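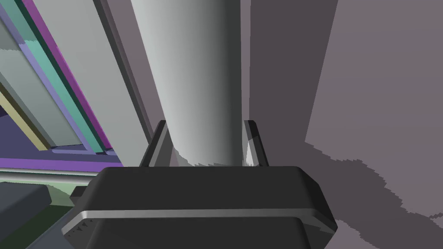

Print this page | E-mail this page

School Buildings, handout 2: reading a refurbishment claim

Gomton School told parents its new boiler would cut heating bills by 200 a month. Ask first: compared with which winter? The figure came from Kassa, the firm that sold the boiler.

Stekholm bought the same model and reported savings after a mild May - hardly a test. Wovville has 716 pupils and one old block, so its bills tell us little about Gomton's.

For the seminar, find the meter readings. If a school can't produce them, treat the saving as a hope.

Print | E-mail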